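Write the Floor Into the Rules

Most of the safety paperwork I have read for robot work areas is about the robot. It covers how fast the arm may move, how hard the fingers may close, where the stop button goes, who may change the settings. I have no quarrel with any of it. My complaint is about how little of it deals with the ground the robot and the people are standing on.

I spent eleven years doing site reviews, first for a parts supplier and later on my own. In that time I kept a log of every stoppage and minor injury that a site was willing to share with me. The log has 470 entries. I went back through it in November and sorted them by what had gone wrong first. Robots striking people made up 17 of them, and in most of those the person got a bruise and a talking-to. The biggest single group, 124 entries, began with something lying where it should not have been. A person slipped on a plastic bag. A mobile base rolled over packing material and stopped crooked. A strap got pulled into a caster.

You could say my log is not a proper study, and you would be right. Sites chose what to tell me. Still, it matches what I saw when I walked in, which was usually a well-kept machine and a poorly kept floor.

Part of the trouble is the way the rules are laid out. The floor gets one line, and it is nearly always the same line: "Keep the work area clean and free of obstructions." I have seen it in the site manual at Gevska, in the one at Tomska, and in a training binder at Paiva that had plainly been copied from somewhere else, spelling mistakes included. That line can't be checked. Clean by whose measure? How far does the work area go? Does it stop at the table, or at the tape, or at the wall? If a box is opened at ten in the morning and the next run starts at ten fifteen, who moves the box?

Compare that with how the same manuals treat the gripper. There is a check before power-up, a check at the change of shift, a page with a signature. Somebody looks at the screws. Nobody would accept "Keep the gripper in good condition" as the whole of the rule.

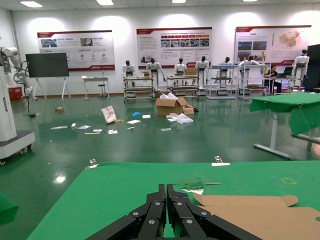 A floor rule can be written just as tightly. Start with a boundary. I like to use the farthest point a mobile base can reach in normal work, plus one long step. Inside it, nothing loose touches the floor. Packing goes into a bin with a lid as it comes off the product, and the bin has a marked spot. Gloves go on a hook or in the trash. Paper goes in a folder. If a box has to be on the floor for a task, it is listed as part of that task, and the task sheet shows where it sits.

Then name a person. At Soteo they tried having everyone share the job, and for two months the floor looked about as it had before. Jaime Carrilho, who ran the day shift there, changed one thing. Whoever starts a run walks the boundary and initials the sheet. If the floor isn't clear, the run doesn't start. He told me people grumbled for a week or so and then stopped noticing it. The walk takes less than a minute.

I would put the tables under the same rule. Cloth covers are common now, partly for grip and partly so the background stays one color for the cameras. A cloth needs to be clipped, and the clips need to be where the arm will not meet them. Where the edge hangs down, it should hang short enough that a wheel or a foot can't catch it. Scraps left on the cloth from the last task should be gone before the next one begins. A small scrap won't hurt anyone, but it can end up under a part, and then an hour goes into hunting for a fault in the software.

The objection I hear most is that research and training rooms are different. Things change every day, I'm told, and a strict floor rule would slow people down. I think the changing work makes the case stronger. On a fixed line, the same person stands in the same place for years and knows where the pallet is. In a room where tasks, tables and machines get moved around, nobody has that habit to lean on. A visitor has even less.

A second objection has more to it. Some teams want their machines to cope with clutter, because homes and warehouses are full of it, and a spotless room teaches a machine very little. Fine. Then the clutter is test material, and it should be handled like any other test material: chosen, placed, written down, and picked up afterward. A bag dropped by accident doesn't tell you much if no record says it was there. It is also still slippery.

The last objection is cost. Soteo bought lidded bins, floor tape, wall hooks and a stack of printed sheets, and the bill came to $1,452. That was for the whole room. I have seen sites spend more than that replacing a single wheel assembly and then carry on as before.

I don't expect the big standards to take this up soon. They move slowly, and they have harder questions to settle. A site manual can be changed by the people who use it, though, often in an afternoon. Take out the line about keeping the area clean. Put in the boundary, the list of what may be inside it, the name on the sheet, and the rule that a run waits until the walk is done. Then check the sheets at the end of the month, and ask about any that are blank.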